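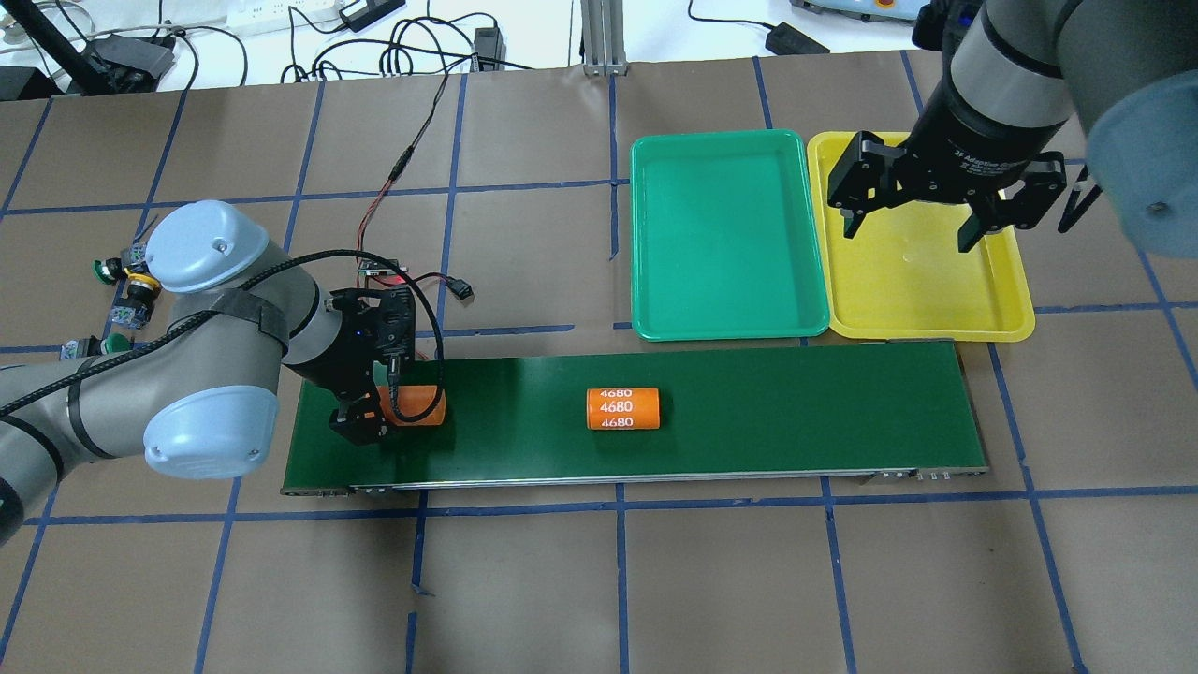 Speaker notes: storing and posting batteries without trouble

Opening (keep it short)

Thank Rūta Mägi for the introduction. Say who I am and that I look after the stores at Fairclough, which means I spend more time reading packing rules than I would like. Questions at the end, please, except for spellings.

Ask for hands up: who has a drawer at work with old cells in it? Wait for the laugh, then move on.

Why it matters

A cell that looks dead usually still holds some charge. Put it in a tin with keys and other cells and the ends can touch. Most of the time nothing happens. When something does happen it tends to be overnight, in a cupboard, next to the cardboard.

Tell the Bokard story here. Two mixed boxes came back from the shop in July with no labels and nothing over the terminals. Kjell Hägglund spent the whole afternoon sorting them by hand. Don't go into the argument with the courier unless someone asks.

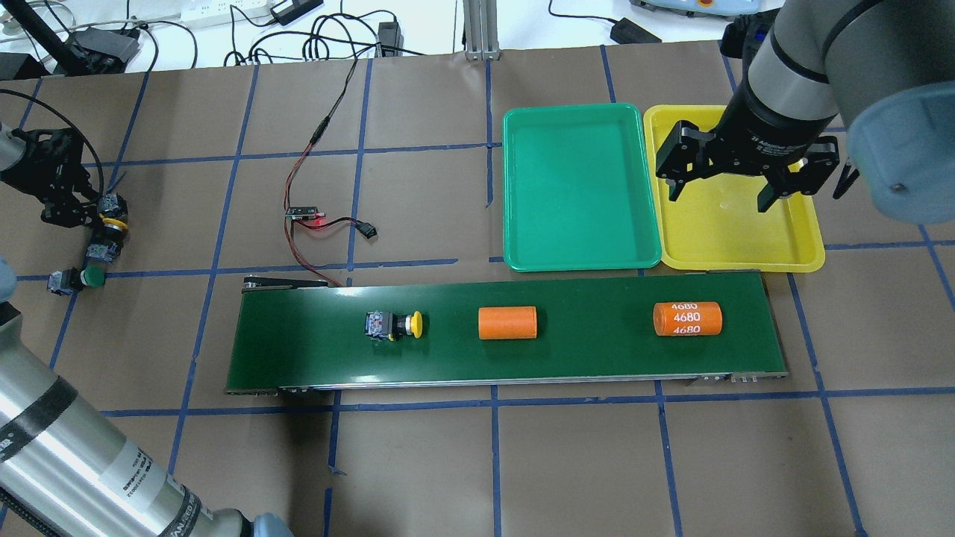
Sorting

Go slowly on this part — last time I rushed it and got the same question over and over.

Sort by chemistry first, then by size. Lithium goes in its own container, always. Tape the ends before a cell goes in, and use clear tape so the label can still be read. Anything swollen, dented or leaking stays out of the main box and gets reported the same day.

We now have 4 containers in the store. It used to be one bucket.

Labels

Date, chemistry, name of whoever packed it. Write on the container as well as the lid, as lids get swapped. Akihiko Fukuda made a label sheet for us and I have copies at the front.
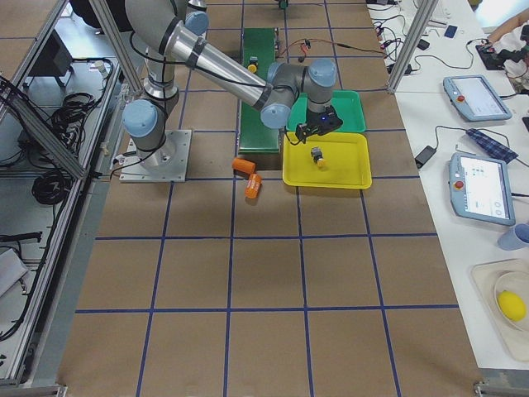 Use a pen that doesn't rub off. Pencil is no good on plastic, and the cheap markers fade if the shelf is near a window.

Posting

Check with the carrier before packing anything. The rules differ between them and they change. Kelletti, who collect ours, want a phone call first for damaged cells — mention that Tariq Janjua has the number.

We sent over 1,000 cells for recycling last year, nearly all of it in small loads.

If time is short, skip the bit on shelving and go straight to questions.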